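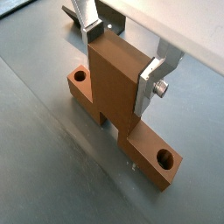
腕部相机画面：夹爪夹住棕色打印件中间的立块，后方是深灰色角形支架

工单 1839
标题：遥操作示教时夹得很稳，回放时零件从指间往下滑
产品：Olleo 示教套件（主手、扳机、录制软件），从臂夹爪走 Stamus 控制盒
提交人：Sneha Negi
处理人：Kvido Kubíček
抄送：Kamrul Mondal、Ritu Shukla
优先级：中
状态：已解决，保留观察

Sneha Negi，09:12
大家好！先说一句，这套主手我们用得非常开心，手感比之前那台键盘加空间鼠标的组合好太多了，组里的人抢着录。问题也是真问题，所以还是来开个单。

任务不复杂：从臂夹住棕色打印件中间那块立起来的部分，提起来，转个角度，把带孔的一端套到定位销上，松开，退回。零件是台阶形的，两头各伸出一段法兰，各有一个通孔，一头孔小，一头孔大。我们套的是小孔那头。夹爪是两根金属指，指尖贴了深色的接触垫。

用主手操作的时候，基本上想怎么放就怎么放。录完之后不训练任何东西，直接把录下来的动作原样回放，零件摆回同一个位置，结果提到一半零件就开始往下溜，有时候歪着套不进去，有时候干脆掉回桌面。我们一共录了 57 条，挑了好几条回放，都是这个样子，只是溜得快慢不同。

我的困惑在于：手动的时候夹得住，说明夹爪力气够、垫子也没问题；回放的是同一串动作，怎么就夹不住了呢？

附件里放了日志和三条录制文件，相机画面也在里面。

Kvido Kubíček，09:40
Sneha 你好，谢谢你把附件一次传全，太省事了！我先把几件容易查的列出来，麻烦按顺序看一下，每做完一步回一句就行，不用等全部做完。

一、接触垫用酒精布擦一遍，看看有没有翘边。
二、回放之前，确认从臂的起始姿态和录制时的第一帧一致。软件里“回放”按钮旁边有个“先回到首帧”的勾选框，默认不勾。
三、控制盒面板上的夹爪力上限，录制和回放时各读一次，把两个值都发给我。
四、回放时把相机也录下来，方便和原始的那条对着看。

另外请告诉我录制软件里“动作来源”那一栏选的是什么。在“设置”的“录制”页，往下拉，折叠在“高级”里面。

Sneha Negi，10:25
来了来了。

一，擦过了，没有翘边，垫子是平的。回放还是滑。
二，原来没勾！勾上以后起始姿态对齐了，手臂轨迹明显更贴合，套孔的对位好看多了。可惜该滑的还是滑。
三，两次读数相同，力上限没有变过。
四，已录，上传到附件。
“动作来源”那一栏显示“从臂状态”。这一项我们从来没动过，应该是装好就这样。

顺便问一下，桌面上有几粒白色的小碎屑，会不会影响垫子？我把它们吹掉了，不知道有没有关系。

Kamrul Mondal，10:31
我补充一点操作时的感受，因为那 57 条里大部分是我录的。夹这个零件我习惯把扳机一直捏到底，捏到手指有点酸的程度，这样提起来心里踏实。零件是硬的，捏多紧它也不会变形，所以从画面上看，我捏一半和捏到底，两根手指的位置是一样的。不知道这个对你们有没有用。

还有，录的时候有一件事我特别喜欢：主手的重力补偿调好之后，录一个小时手腕都不累。以前用的那套，录到后面动作都飘了。

Kvido Kubíček，10:48
Kamrul，你这一段太有用了，我读完差点从椅子上站起来！

碎屑可以排除，它们在桌面上，不在垫子和零件之间，吹掉是好习惯，跟这个现象没有关系。

请看“动作来源：从臂状态”这一项，我基本上已经在盯着它了。先说原理，后面再验证。

夹爪这个轴有两个数：一个是扳机给出的目标开度，一个是夹爪编码器读回来的实际开度。夹空气的时候，两者几乎重合，稍微差一点延迟。夹到硬东西的时候就分开了：目标还在继续往里收，实际开度被零件挡住，停在零件的厚度上。控制盒看到目标和实际之间有差距，就持续往里加力，零件就是靠这个差距夹住的。

现在录下来当作“动作”的是从臂状态，也就是实际开度。回放时，软件把“停在零件厚度上”这个数当成目标发出去，夹爪乖乖走到那里，目标和实际重合，差距没了，力也就没了。手指刚好贴着零件，静止放着看上去完全正常，一提起来，零件自己的重量就够它往下走。

手臂的几个关节不受这个影响，或者说影响很小，它们在空中走，没有被硬东西挡住，所以你们看到的手臂轨迹是好的，偏偏夹爪不行。

验证的方法：用软件打开任意一条录制，在曲线窗口里同时勾上“夹爪目标”和“夹爪实际”。如果我猜得对，夹住零件之后那一段，两条线应该是分开的，松开之前又合到一起。曲线文件里原始的目标值一直都有存，只是没有被选作动作。

Sneha Negi，11:17
天哪，真的分开了！分得非常明显！

我打开的是 Kamrul 录的那条长的，第 2267 帧是夹住零件以后提起来的中间段，目标那条线已经趴在最底下，实际那条线平平地停在上面，中间空出很大一截。放到定位销上松扳机的时候，两条线又并在一起。截图放附件了。

我再看自己录的那条，分得没有 Kamrul 那么开，我捏得比较轻。对应起来也说得通，我那条手动录的时候就有一次差点没提住，当时还以为是自己手抖。

那接下来怎么改？已经录好的能救回来吗？重录一遍也不是不行，不过零件、支架和定位销的相对位置后来动过，要再摆回去挺费劲的。

Kvido Kubíček，11:29
能救！不需要重录！

录制文件里目标值和实际值是分开存的两个通道，“动作来源”只决定导出时把哪一个写进动作那一列。步骤如下：

先备份整个录制文件夹，复制一份放到别的盘上。
打开“数据”菜单里的“重新导出”。
在“动作来源”里选“按轴指定”。
手臂各轴保持“从臂状态”。
夹爪轴改为“主手目标”。
“观测”一栏全部不要动，夹爪的观测仍然用实际开度。这一条请特别留意，观测里如果也换成目标值，后面训练的策略就看不出自己到底夹没夹到东西。
勾选“写入新文件夹”，然后导出。

导出完先不要拿去训练，挑一条 Kamrul 的、一条你自己的，各回放一遍给我看结果。回放时请把手放在急停旁边，第一次跑新动作，速度先调到一半。

Ritu Shukla，11:36
我插一句，我负责后面训练的部分。手臂为什么不也一起换成主手目标？我倾向于所有轴用同一种来源，数据集干净一点，说明文档也好写。

Kvido Kubíček，11:52
Ritu，问得好，这个可以讨论。

你们现在用的主手和从臂，臂长不一样，中间有一层映射，映射之后的目标才是从臂收到的东西。如果导出的是映射之后的目标，全部轴统一用目标，完全没有问题，很多人就是这么做的。麻烦在于你们这一版软件（大版本 2）导出的手臂“主手目标”是映射之前的值，直接拿去回放，手臂会往奇怪的地方走。夹爪这个轴没有经过映射，两边都是从全开到全闭归一化，所以可以放心用。

映射之后的手臂目标，下一个补丁会加进导出选项里，我已经把你的意见挂到那条需求下面了。在那之前，手臂请留在从臂状态。

还有一个小细节，跟训练有关：从臂状态比目标晚一点点，手臂用状态、夹爪用目标，等于夹爪比手臂略微提前。你们这个任务里夹住以后有明显的停顿，提前一点没有坏处。松开的时候要留意，如果发现零件还没到底手指就张开了，在“重新导出”里给夹爪轴加一个延迟，从一帧开始试。

Ritu Shukla，11:58
明白了，谢谢！那我先按轴指定来，数据说明里会写清楚哪一列来自哪里。延迟我拿回放结果再定。

Sneha Negi，13:34
吃完午饭回来跑的，迫不及待！

备份做好了，新文件夹也导出来了，急停旁边坐着 Kamrul。

Kamrul 那条，半速：夹住，提起，转过去，套上，松开，退回，一气呵成！零件一点都没有滑！我们在旁边叫出声来了。又用全速跑了两遍，都套上了。

我自己那条，半速：夹住，提起，转到一半稍微往下坠了一点点，还是套上了。全速那一遍坠得更多，套在销子边上，没有进去。和曲线上看到的一样，我捏得太轻了。

所以主要问题确实是动作来源，这一点没有疑问了。剩下的是轻捏的那几条怎么办。

另外还有一件新发现，不知道算不算同一个问题。我把扳机完全松开的时候，曲线上“夹爪目标”没有回到全开，停在比全开小一点的位置。Kamrul 录的早期几条没有这个现象，越到后面的越明显。

Kvido Kubíček，13:50
太好了！！请替我跟 Kamrul 击个掌！

先答轻捏的那几条。不建议在导出时给夹爪目标统一减一个固定的量，这么做会把真正需要轻拿的动作也改掉，以后你们换软一点的零件会很头疼。更稳妥的办法是筛一遍：在曲线窗口的“条件标记”里建一条规则，夹持期间目标和实际的差距小于某个值，就把这一条标出来。阈值用你那条和 Kamrul 那条之间的中间值先试。标出来的先不进训练集，重录补上。这个零件反正是硬的，重录的时候放心捏到底就好。

再说扳机。听起来是零点漂移。主手扳机在开机的时候取零，如果开机那一刻手指已经搭在扳机上，或者用久了弹簧回位差一点，零点就会偏。请做这个测试：关掉主手电源，手完全离开，开机，等指示灯变成常亮，然后看“诊断”页里的扳机原始值和归一化值，捏到底再松开，重复几次，把几次松开后的读数发过来。

Kamrul Mondal，14:06
扳机测试我来做的，我手上有劲儿。

手离开再开机，第一次松开，读数正好回零。后面几次松开，偶尔会停在比零大一点的位置，用手指往外轻轻一推就回去了。按理说它应该自己弹回去。捏得越狠，松开以后越容易停住。

还有，我得承认一件事：我平时开机的时候手确实是放在主手上的，左手按电源，右手已经摆好姿势了，急着开始嘛！

Kvido Kubíček，14:15
哈哈，急着开始是好事，我们每次现场培训都有人这样。

两个因素都在：开机时手搭着，零点有偏；另外扳机回位有一点涩。前者改习惯就行，后者我请硬件的同事看一下。Emilian，麻烦你接一下这一段。

Emilian Furtună，14:41
大家下午好，我看过诊断页的截图了。

这一批主手的扳机转轴是打印件配金属销，销子两侧各有一片薄垫片。垫片如果装反，捏到底的时候会往里挤，松开后就会卡一点。处理起来很快：

断电，拔掉主手线缆。
拆下扳机侧面的两颗螺钉，盖板往外平着拿，里面有根小弹簧，别让它飞了。拆的时候在下面垫一块布，我自己在地毯上找过好久。
看垫片，带倒角的一面应该朝外。反了就翻过来。
转轴上如果有打印留下的毛刺，用指甲或者塑料片刮掉，别用刀。
不要加油。油会渗到旁边的传感器上，读数会更飘。
装回去，螺钉拧到贴合即可，再拧就会压住转轴。
通电时手离开，等常亮，做一次“扳机标定”：完全松开时点一下，捏到底时点一下，保存。

标定以后归一化的两端会重新对齐，旧数据不受影响。

Sneha Negi，15:28
Emilian，你说中了，有一片垫片真的是反的！翻过来以后扳机弹得特别清脆，我在办公室里捏着玩了好一会儿，Ritu 让我别玩了。

弹簧没有飞，布垫得很及时。

标定做完，松开后每次都回零。Kamrul 开机的时候把两只手都举起来，像投降一样，我们现在管这个叫标准流程。

旧数据里目标没有回到全开的那些，要不要紧？松开零件的时候手指张得少一点，目前看都能脱开。

Kvido Kubíček，15:39
不要紧，能脱开就可以保留。如果想更整齐，可以在重新导出时给夹爪轴做一次分段线性校正，软件里叫“端点重映射”，按每条录制开头那段松开扳机的读数来对齐全开，闭合端不动。请先在一条上试，确认回放没问题再批量处理。还有，做过重映射的文件夹名字里标一下，以后查起来会感谢现在的自己。

Ritu Shukla，16:05
端点重映射我在脚本里顺手做了，原始文件夹没有动。松开的时机也核对过，跟零件放到底的时刻对得上，延迟暂时不加。

还有一个想确认的：策略推理的时候，夹爪目标会不会一直压在全闭上，电机发热怎么办？手动录的时候一条很短，推理时如果卡在夹住那一步，可能会压很久。

Emilian Furtună，16:19
控制盒里有保护，持续加力超过设定时间会自动降到保持力。保持力默认偏低，你们这个零件分量不大，用默认值应该能夹住，不过我建议专门测一次：夹住，提起，扳机捏到底别动，等控制盒降到保持力，看零件有没有移位。有移位就在“夹爪”页把保持力往上调一档再测，别一次调到顶。

如果以后换成 Ishida 那种加长的指尖，保持力要重新测，力臂变长了。

Kamrul Mondal，16:52
测好了。夹住提起来以后我捏着扳机不动，控制盒降到保持力的时候能听到一声很轻的变化，零件没有移位，法兰两头的高低也没有变。又用手指在大孔那头轻轻碰了一下，会晃，但不滑。默认值够用，没有调。

顺便说一句，现在这么录真的很过瘾，一边看着腕部画面一边对孔，套上去那一下特别舒服。

Kvido Kubíček，16:58
看得我也想去录两条！

记录一下目前的处理，方便别的同事搜到：

现象：遥操作录制的动作原样回放，手臂轨迹正常，夹爪夹不住硬质零件，提起后下滑。
原因：动作来源为“从臂状态”，夹爪轴导出的是实际开度，夹持时目标与实际的差距丢失，回放没有夹持力。
处理：重新导出，夹爪轴动作改用“主手目标”，观测保持实际开度，手臂各轴暂时保持“从臂状态”。
附带一：回放前勾选“先回到首帧”。
附带二：扳机垫片装反导致回位不畅，翻正后重新标定；主手开机时手离开扳机。
附带三：夹持差距过小的录制用条件标记筛出，重录。

Sneha，轻捏的那几条补录之后请再回一句，我再关单。

Sneha Negi，次日 10:03
补录完了，我自己录的，全程捏到底，手指有点酸，心情很好。每一条都回放过，全部套上定位销。标出来的旧录制移到单独的文件夹里，没有删。

Ritu 已经拿新导出的数据开始训练了。Grumlow 那边的同事听说以后也想用同样的设置，他们夹的是软管接头，我把这张单子的链接转给他们了，可以吧？

Kvido Kubíček，次日 10:11
当然可以！不过请转告他们：软管接头会被压扁，捏到底这一条不适用，力上限要先往下调，再开始录。动作来源的设置是一样的。让他们有问题另开一张单，把零件照片和一条录制文件一起附上。

状态改为已解决，工单保留到二月补丁发布，手臂目标的导出选项上线后我会在下面更新。

Ritu Shukla，次日 15:47
第一版策略在真机上跑起来了，夹爪闭合很果断，提起来没有滑。对孔偶尔偏一点，那是我这边的事，我再多训一会儿。相机视频放附件了，喜欢的可以看！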